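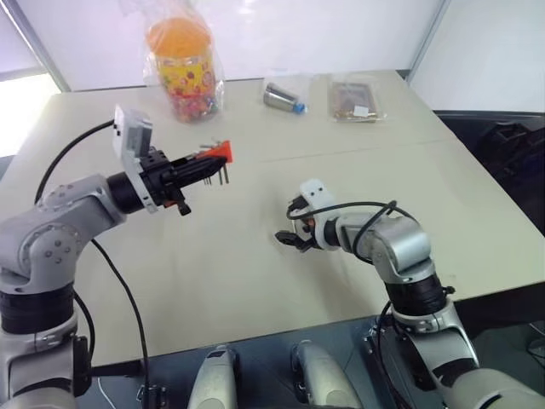 The big table and how to look after it

The replacement tabletop went on at the end of March, and the Skino workroom has been back in full use ever since. Several members have asked what can and can't be done on the new surface, how it should be cleaned, and whether the line across it is a crack. It isn't a crack. The answers are below, along with the cost and a few changes to the room itself.

The top was supplied by Balaskas, the same shop that repaired the coat rack by the back stairs. It came to $1,206 with delivery. Their first quote was $1,106, but that left out the delivery and the taking away of the old top, so the difference is easy to explain. The money came out of the room budget and there will be no extra charge on the July dues.

Color and finish

We asked members in the last newsletter to choose between a dark top and a light one, and the light one won without much argument. The old brown top soaked up what light there was and made the whole room feel like evening by three o'clock. The cream color sits well with the white walls and makes small parts much easier to find. Black screws, thread ends, pencil shavings and crumbs all show up at once. The last of these has already led to some complaints, but the crumbs were always there.

The finish is matte. A gloss surface was slightly cheaper, but with the window at one end of the room the glare would have been hard on anyone sitting across from it. A matte finish does have one drawback, and that is that it holds on to hand grease. You will see it near the front edge first, where people lean. It wipes off.

The seam

The surface is made in panels, and where two of them meet there is a thin line. A one-piece top would not have made the turn at the Skavach Street entrance. Antigoni Zacharopoulos measured the doorway and the hall before we ordered, twice, and came to the same conclusion both times. You can run a fingertip over the join and barely feel it.

Please treat the seam with a bit of care all the same. Liquids should be wiped up quickly if they reach it, and that includes water. Don't pick at it, don't scrape along it with a blade to get glue out, and don't fill it with anything. If you notice that one side has started to sit higher than the other, leave a note in the book. It can be adjusted from underneath, but it is a job for two people who know which bolts to turn.

If you are writing or tracing on a single sheet of paper, move the sheet so the line doesn't run under it. A ballpoint will find the join every time. The same goes for rolling out anything thin.

Cleaning

For everyday use, a damp cloth followed by a dry one is enough. The cloths are in the lower drawer, the blue ones for the table and the gray ones for the floor and sills. Please keep them apart.

For marks that don't come off with water there is a bottle of Onevau under the sink. Put a little on the cloth and not straight on the table, wipe, and then go over it again with clean water. If it is left to dry it makes a faint ring, and we have one of those already, from the first week. Antigoni tried it on the offcut that Balaskas left with us and the ring came off with a second wash, so there is nothing to worry about if you make one. Just wash it again the same day.

Things not to use: scouring powder, the green side of the sponge, nail polish remover, and the orange spray that used to live on the windowsill. The spray has been taken away. It left a sticky film on the old top and we would like to avoid a repeat.

Permanent marker is the one thing that has beaten us so far. There is a short line of it on the offcut, put there as a test, and it has faded but not gone. If you use markers, put the cutting mat down first or use the brown paper on the roll.

Heat and weight

Nothing hot should go directly on the surface. This means mugs as well as glue guns, irons and soldering stands. Balaskas gave us a figure of 200 degrees for the point where the finish is sure to be damaged, and did not recommend testing anything near it. Mugs won't reach that, but they can leave a pale mark, and there are plenty of cork mats on the shelf.

The table is sturdy and will take heavy equipment without trouble. What it doesn't like is being dragged against. Lift things into place and lift them off again. Clamps are fine along the edges as long as there is a scrap of felt or card between the jaw and the top. The felt is in the tin marked FELT – there was some confusion about this – and the tin marked BUTTONS also has felt in it for now.

Please don't sit on it.

The rest of the room

While the room was closed we also washed down the walls and touched up the paint at the corner, where bags and elbows had rubbed it gray. The leftover paint is in the hall cupboard with the color name on the lid. It is plain white, but there are a lot of plain whites, so please use that can and no other for any touch-ups.

The window still sticks in damp weather. Push at the bottom of the frame and not at the glass. We looked at putting up a blind, as the light can be very strong on a clear morning, but opinions were divided and nothing has been ordered. If you have a view on it, write it in the book under "Blind."

The old top has been cut down and is now two shelves in the storeroom. The remaining piece is 12 inches wide and free to anyone who wants it. It has burn marks at one end and somebody's initials at the other.

Cleaning morning

The next cleaning morning is Saturday, July 6, 2024, starting at nine. The table will be done first so that it has time to dry, then the sills, then the drawers. Bring gloves if you prefer your own. Anything left on the shelves without a name by then will go in the box in the hall and stay there for a month.

Questions about the table can go to Antigoni, or in the book.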